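The Loneck Ferry

Print this story | E-mail this story

Sumaiya Jayawardena got to the ferry office at ten past six and found the shutters still down. The sign said the first boat was at seven. She put her bag on the bench and sat next to it.

She had her uncle's letter in her coat. He had written it in March and she had not opened it until July, when the lawyer called to ask if she had. It said that the house at Loneck was hers, that the roof was good, and that she should speak to Hafiz Liem before she sold anything.

At a quarter to seven a man came up the ramp with a ring of keys and let up the shutters.

"One way or return?" he said.

"Return. How much?"

"Four dollars. It used to be two."

She paid him. He tore a ticket off a roll and looked at the name on her bag.

"You're Dissanayake's niece," he said. "I'm Hafiz. I run the boat too, so you may as well get on."

There were no other passengers. The crossing took 41 minutes and he did not talk for most of it. She stood by the rail and watched the mainland get smaller. When the island was close enough to make out the houses, he cut the engine back and told her that her uncle had owed him money.

"How much?" she said.

"It was 2,895 dollars. I'm not asking for it. I just want you to hear it from me before you hear it in the store."

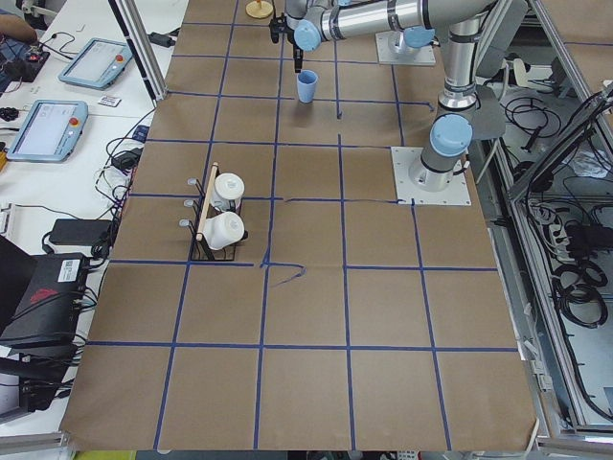 The house was the last one on the road. Her uncle had kept the front room for maps, and he had drawn most of them himself, of the island and the water on both sides of it. They were in flat drawers with the dates on the handles. The biggest was a chart of the channel, as wide as the bed upstairs. He had ruled it into large squares, and it made her think of a table covered in brown paper and marked off with dark blue tape, the tape running both ways and one piece of it come loose and curling in the middle. In each square he had written depths in pencil. Some of them had been rubbed out and written again so often that the paper was thin.

Hafiz had walked up behind her with a box of groceries she had not asked for. He put it down in the kitchen and came to look.

"That's what the money was for," he said. "Fuel. He had me take him out twice a week for three years. He'd drop a line over the side and write down what he got."

"What did he want it for?"

"The county's chart is old. The Kunier went aground out there with nine people on her, and the chart said she had plenty of water. He didn't like that."

"Did the county take his?"

"He never sent it. He said it wasn't finished."

She looked along the bottom row. The last six squares on the right had nothing in them.

She made tea. He drank his standing up, because the boat went back at ten, and he told her which of the burners worked and where the key to the shed was. She asked him what he thought the house was worth. He said a couple from the mainland had bought the one by the church, and they had paid too much, and she could probably get the same.

"Would you still take someone out?" she said. "For those six."

"Do you know how to use a line?"

"No."

"It isn't hard. You get cold." He rinsed his cup and turned it over on the drainer. "I'd want paying this time."

"How much?"

"Just the fuel."

She went through the shed after he had gone. The line was on a nail inside the door, wound on a piece of board, with a knot at every fathom and a lead weight at the end. There was a pair of gloves under it. She tried them on, and they were much too big, so she went back to the house and wrote gloves on the envelope her uncle's letter had come in.

The boat left without her. She heard the horn from the kitchen, where she was putting away the groceries.

Print this story | E-mail this story

More stories
The Vilex Road
A Room Over the Bakery
What Martin Kept
153 Steps
The Second Winter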